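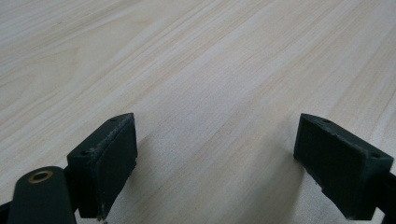 *A pale tabletop with wood grain, of the kind at the centre of the Drendberg row.*

The council in Drendberg wants residents to believe that its new library tables will last a generation. Going by the papers released in August, it is hard to see what that belief rests on.

The order covers 100 tables for the reading rooms and the study floor, all with the same pale, creamy beige top. They come from Clultar, a furniture supplier that won the contract over one other bidder, Grandier. The old tables, dark and heavy and much carved upon, are to be sold or scrapped. The council has not said how many will go which way.

The trouble is over what the tops are made of. The first notice to residents called them "wood tables". The contract summary, put out later, says "wood finish". A reply to a written question says "wood-effect or veneered surface, depending on availability". Those are three different things at three different prices, and the council has so far treated them as one.

It matters because of what happens when a table gets old. Solid wood can be sanded and oiled. A veneer can be sanded once, perhaps, by somebody careful. Laminate can't be sanded at all, and when the edge lifts the usual answer is a new top. Anyone who has sat in a public library will know what the edges of tables go through.

Telling them apart by eye is not easy. A good printed surface can carry the curving arcs and close straight lines of sawn timber well enough to pass at arm's length. The quick test is to look at the edge, where real boards show their end grain and a thin covering gives itself away. Another is to see whether the pattern repeats from one table to the next. Residents who asked to do either were told the tables would be on show "once installed", when a complaint would be of little use.

The council says the surface was picked after a trial. The trial is described in two paragraphs of the papers. A table was put in the library foyer and users were asked to fill in a card. The council says 1,261 cards came back and that most were "positive about the new look". It gives no breakdown, and the card did not ask about wear, stains or whether people would rather have kept what they had. It asked if the table was "bright and welcoming". Few people are likely to object to a bright table.

There is also the claim of a long life. Clultar's offer mentions "decades of service", a phrase the council has repeated in each of its statements. The guarantee attached to the same offer runs for 3 years and leaves out damage from heat, standing water and "abrasive use". In a building with a café on the ground floor and a homework club most afternoons, that leaves out a fair bit.

Grandier's losing bid has not been published. The summary says only that it was dearer and that it offered to repair and refinish the existing tables in place of supplying new ones. Whether it would have worked out cheaper over time is not something the papers try to answer. A comparison over the full life of the furniture was listed as an appendix, but the appendix was missing from the copies handed out and from the version online.

Hodoroagă, the workshop that has looked after the old tables for years, was not asked to quote. It confirmed that much in a short statement and said it had nothing to add.

The council defends the purchase on other grounds too. It says pale surfaces make the rooms lighter, that the new tables are easier to wipe down and that the old ones are too heavy to move for events. Some of this is fair - the study floor is gloomy by four o'clock in winter, and shifting the furniture is a job for several people. New lamps might have dealt with the first point. They do not appear in the papers either.

Delivery is planned in 2 stages, the reading rooms first and the study floor after that. The council said it would "clarify the description of materials in due course". Asked if that would be before the first tables arrive, it said it could not give a date.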